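Mäkelä Fold Pack for the Lavham Simulator: Two Stars and a Missing Sleeve

Posted Nov 27, 2019

I bought the Mäkelä Fold Pack in March, on the theory that a robot ruining simulated laundry is cheaper than a robot ruining mine. For $70 you get a garment library, a tabletop, a two-finger gripper and a grasp planner called Allau, all of which plug into the Lavham simulator. I teach an evening class in robot manipulation and wanted something my students could break without a purchase order.

They can break it. So can I, and so can the pack, unassisted.

First, the good part. Setup took one evening and most of a pot of coffee. The cloth is handsome. Ribbing, hems and overlapping folds all come through, and the shadows are convincing enough that one student tried to wipe one off her monitor. If you only want attractive pictures of fabric, stop reading and spend the money.

The trouble starts when the gripper gets to work. Allau plans a pinch at the edge of a fold, lowers the fingers and closes them. Then it reports "grasp secured" in cheerful green text. It reports this whether or not there is any cloth between the fingers. I ran 100 pickups on a pile of mixed clothes with the default settings, and 2 of them ended with green text and a gripper that rose majestically into the air carrying nothing at all. Fine, robots miss. What I object to is the folding routine that followed, performed in full, with a little pat at the end.
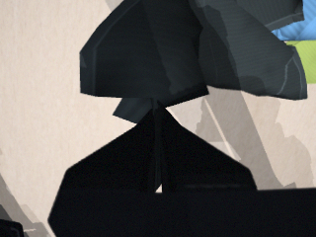 Fingertips at the edge of a charcoal fold, seen from above. From this angle I couldn't tell you what is in the grip, and neither can Allau.

The second fault is worse. There is a force limit in the settings, and the manual tells you to set it before every session. I did. The limit goes back to its default whenever you load a new garment, with no warning and no line in the log. I found the cause by reading the config file, at line 1,926, under a comment saying "temporary."

In a simulator this costs you a shirt made of numbers. But the pack is sold as practice for real hardware, and it exports its settings straight to a Clodia arm. I have a Clodia arm. I also have fingers, and I'd like the force limit to stay where I put it for the sake of both. I now type it in again after every load and export nothing without checking the file by hand.

I wrote to support twice. The first reply thanked me for my interest in folding. The second said the reset was "under review," and the update that came out afterward added a new color of towel.

Two stars, both for the cloth. If you buy it anyway, turn off auto-export, keep your hand near the stop button on anything with a motor, and don't believe the green text.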